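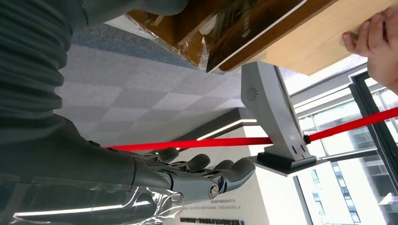 New robot in our front hall and half my job went with it. How do you split the work?

Posted by lirel_desk

I do setup and front-of-house for a company that builds out showrooms. Our main client this year is Trokov, and since July we've had a humanoid robot from Wandetti working the floor with us. Gray hands, four long fingers you can watch bending at the hinges, very impressive to visitors. The plan is that it takes over handing out samples and the light carrying, and we keep the boards, the panels and the barrier belts.

My trouble is that I used to do all of it. Now I spend the morning clearing a path and the afternoon answering questions about the hand. My manager says I'm "freed up." Freed up for what? I'm paid for 20 hours a week and I'd like to keep them. Has anyone been through this and come out with a job that made sense?

schwaiger_fan51

get it in writing. whatever they say you're doing now, ask for a new job description before the busy season. my place didn't and two people lost hours

Mopsy

Oh, I've been there! Ours was a warehouse and the machine was a lot less pretty, but same story — the first two months I felt like its babysitter. What helped was keeping a plain notebook of everything I did because of the robot: moving stanchions, taking off plastic wrap, showing people where to stand, calling support. After a few weeks I took it to my boss and said, look, this is a job, it just doesn't have a name yet. She gave it one, and a small raise (200 a month, so don't get too excited).

Also ask Wandetti if they run operator training for client staff. Mine was paid for by the company, and I'd never have asked if a coworker hadn't pushed me. You'll still be clearing paths, I won't lie, but you'll get a say in where the path goes.

lirel_desk

Thanks Mopsy, starting the notebook tomorrow. I'll ask about the training too.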